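Open house at Gollwood: a visit to the hall where they write the robot rules
Posted 22nd June

I've been wanting to see this place since February, so when Zalura opened up its Gollwood hall for a morning I grabbed a ticket right away (and then got lost in the parking lot, but never mind). There were 14 of us on the tour, plus one very patient guide with a clipboard.

First stop was the long hall where they record with the hand-held grippers. I expected lots of talk about clever software. What we got was house rules, and I loved it! Fingertips closed before you walk anywhere. Check the screws before every session. Never swing the gripper while someone is bent over the table. 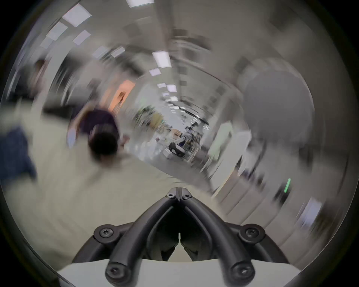

Fingertips closed, with work going on at the table behind.

The rulebook is called Plalex and it runs to 397 numbered lines, which sounds dreadful, but the part you need at the table fits on one card. My favorite is line 9: if you didn't put it on the cloth, ask before you take it off. I may try that one at home.

They're also strict about time. You work for 15 minutes, then you put the gripper down and shake out your wrists, even if you're in the middle of something. One man in our group asked if people really do that. The guide said new folks grumble for a week or so and then start reminding everybody else.

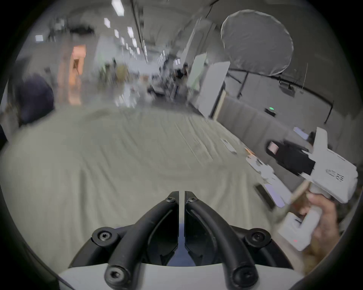 Photo: Zalura / Gollwood open house

Two grippers at one table need extra care, and Plalex has a whole page on it. You say out loud when you're reaching across, and the other person answers before you move. I'd call that plain good manners, but I was glad to see it written down.

Coffee afterward was by Shabalala, and the ginger cookies were gone before I got there. If you go to the next one, wear comfy shoes and head for the snacks first!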